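From: Oriana Benítez
To: Patdale Kitchen Users list
Subject: Re: Cutting boards

Dear members,

Boards for the Stondgate kitchen will be issued in December under order 3974. Please return old boards to the Daza store by 16:00.

Sebastián Troncoso wrote:
> Could the office confirm whether the old boards are to be handed in?

Regards,
Oriana Benítez

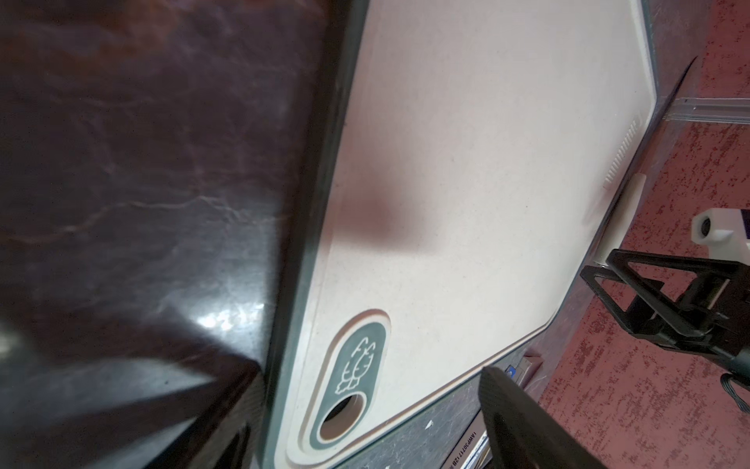
May boards be left on the worktop overnight?
Members are asked to wash them and stand them in the rack before leaving.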